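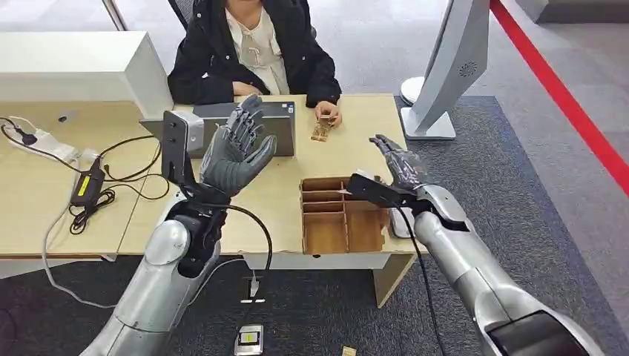
Shop Floor Talk > Automation > Two-armed robots on light assembly, anyone living with one?

ekokkonen
11 Jan 2020
We do small wood and cardboard goods at Lahtinen. Organizers, slatted boxes, display pieces, short runs mostly. Management came back from a visit to Zerthorpe all lit up about humanoid arms and now there's a plan for 2 stations where a person and a robot work the same job. The line is "nobody loses a seat." I've been in this trade long enough to ask what happens to the seat. Has anyone worked next to one of these for longer than a demo?

Kemppainen_K
Six months on one at Bivon. You keep your seat. What goes is your pace. I used to do a tray of boxes, stand up, get coffee, come back. Now I'm waiting on it or it's waiting on me, and guess which kind of waiting shows up on a report.

welington_f
Kalevi, that's your supervisor, not the machine. Ours gets no report at all. It holds, I fit the parts. My wrists feel better than they have in years and I'm not going to pretend otherwise.

Kemppainen_K
Glad about your wrists. Ask to see the log some time. We didn't know there was one either until February, when people started getting called in about it.

ritva.r
I'd worry more about who does the fiddly bits. They tell you the robot takes the dull part, but fitting slats is dull AND fiddly, so it stays with you all day with no breaks from it. Carrying and stacking used to be my rest. Also cables. Count on cables everywhere for the first few weeks — and on being the one who steps over them.

ekokkonen
Good point about the rest, hadn't thought of it that way. Welington, when you say it holds, holds what? The part itself or a jig?

welington_f
A board with the work sitting on it. One hand on the far side, mine on the near side, and we move it across together. I was nervous the first week, now I don't think about it. 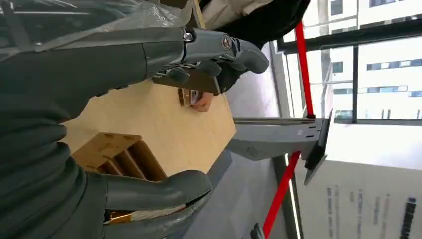
Re: who pays when it drops something

vseppala
Splitting this off. Our quote from Natell was for 3 stations and had 1341 hours of "operator support" in it. That's us. Nobody's job title changed and nobody's pay did either, but somebody has to teach it, watch it and pick up after it. And if a board goes down with two of you on it, whose scrap is it?

welington_f
We book it as shared. Never been an argument.

vseppala
Yet.

ritva.r
Elli, get three things in writing before it arrives: who sees the log, who owns the scrap, and whether you can move back to a normal bench if you hate it. We only got the last one and I'm glad we did. More than 6 people have used it.

ekokkonen
Thanks. Meeting is next week, I'm bringing that list. Still not sold.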